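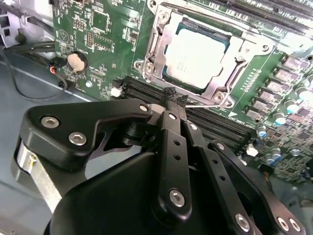
主板上的内存插槽,紧挨着处理器插座。

征集参与者:旧电脑捐出去以后

Plomus工作室正在为一份关于旧电脑捐赠的调查报告征集参与者。先把丑话说在前面:我们对“捐一台旧电脑,点亮一个孩子的未来”这类说法不太信。捐赠方的新闻稿我们读了很多,里面有交接仪式,有横幅,有合影,有台数。机器到了以后谁在用,用来干什么,坏了找谁,这些内容极少出现。有时候连装的是什么系统都没写。

所以想听收到电脑的人讲,也想听捐电脑的人讲。夸它的可以来,骂它的可以来,觉得无所谓的最好也来,这种人平时没人去问。

我们要找谁

过去几年里从学校、社区、公司或者慈善项目收到过二手台式机或笔记本的个人和家庭;捐出过电脑、后来追问过下落(或者一直没好意思追问)的人;在乡镇中小学管过机房的老师;帮亲戚邻居装过旧机器、因此被反复叫去修的人。最后这一类请务必报名,我们怀疑整个捐赠体系有相当一部分是靠你们免费撑着的,但目前也只是怀疑。

调查地点以Mamthorpe和Joritlow两地为主,住在别处也可以参加,访谈改为电话进行。

不太适合的情况:目前在捐赠机构负责宣传的同事。欢迎另外来信,我们会单独安排时间,但不计入参与者。

要做什么

整个过程持续八周,从12月开始。每位参与者接受四次访谈,每次不到一小时。两次访谈之间,请随手记一点电脑的使用情况:开没开机,谁开的,做了什么,卡在哪里。一句话就行,写“没开”也算一条有效记录。请不要为了让记录好看而特地去开机。这种事以前发生过,那批材料后来只能作废。

愿意多写的,可以另交一篇约3000字的自述,讲一讲这台机器的来龙去脉。文笔不重要,错别字我们不改。自述完全自愿,不写不影响报酬。

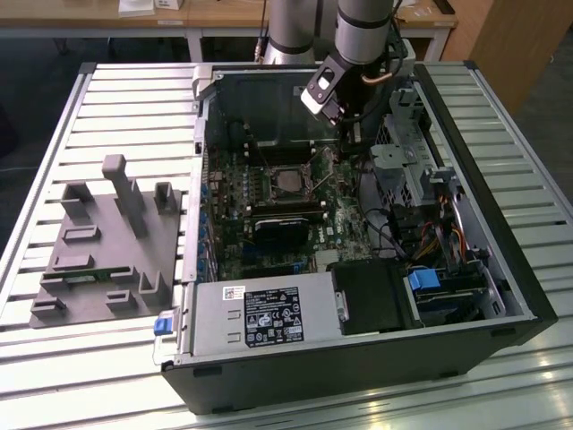

卸下侧板的台式机,板上可以看到DELL的小字。

报酬

完成全部访谈,付500元,最后一次访谈结束后转账。中途退出的,按已经完成的次数折算,不需要说明理由。我们没有礼品,没有证书,也没有“爱心大使”之类的称号。如果有人以我们的名义向你收取报名费、押金或者资料费,那是骗子。

交通费凭票据另外报销。打车请事先说一声,Joritlow那边末班车收得早,一般都会同意。

关于隐私

访谈会录音,录音只供整理文字用。报告里不出现真名和校名,捐赠方的名称也会隐去。有人问这样会不会太便宜捐赠方。也许会,不过一旦写出名字,收到电脑的人多半就不敢讲了,我们权衡之后还是这样定的。

请不要把电脑本身寄来,也不要把硬盘里的文件发给我们。旧硬盘上常常留着上一位主人的照片和表格,如果你遇到过,访谈时说有这回事就够了,内容我们不想看。

经费从哪里来

这个问题应该问,换成我们也会问。经费来自Teoh基金的一笔小额资助,资助方不参与选人,不审稿,报告发布时和公众同时看到。协议全文可以索取。看完仍然觉得不放心,不报名也完全合理。

报告能改变什么

说不好。以往类似的调查,结局多半是被引用一两句,然后大家继续拍合影。我们不打算承诺“推动政策”“促进行业发展”,这些话写进申请书容易,兑现的没见过几个。能保证的只有两件:报告会公开,参与者会在公开之前先看到涉及自己的段落,有权要求删改。

如果最后的结论是捐赠大体有用,我们也会照写。目前手上的材料还不足以下任何结论,包括我们自己偏向的那个。 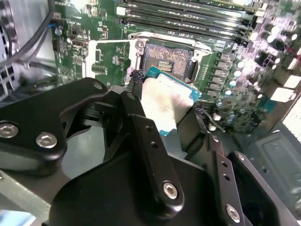

Rohani Ginting看过征集稿后来信,说我们的疑心用错了地方:“你们老盯着有没有人开机。我家那台开机的次数不少,就是太慢,孩子作业写到一半,等它等得睡着了。照你们的记法,这算用了还是没用?”

这个意见我们收下了,记录表上因此加了一栏“等了多久”。表格还会再改,觉得哪里问得蠢,请直接讲。

怎样报名

请发邮件给Negin Moradi,标题写“旧电脑”三个字,正文说明以下几点:

你住在哪里,方便见面还是方便通电话
电脑是收到的、捐出去的,还是你负责管或者修的
大概是哪一年的事,记不清就写记不清
电脑现在在哪里
什么时段联系你比较合适

不需要简历,不需要单位盖章。未满十八岁的请由家长或监护人来信,访谈时家长须在场。不习惯用邮件的,可以到Mamthorpe图书馆一楼服务台留下姓名和电话,信封上写Hina Kakakhel收。

报名截止日期为11月19日。无论是否入选都会回复。名额有限,挑选时会尽量照顾到不同的情形,所以没有选上不说明你的经历不重要,多半是同一类情况的人已经够了。

访谈由Hina Kakakhel和Fitriani Lumbantobing负责,想指定其中一位的,请在邮件里注明。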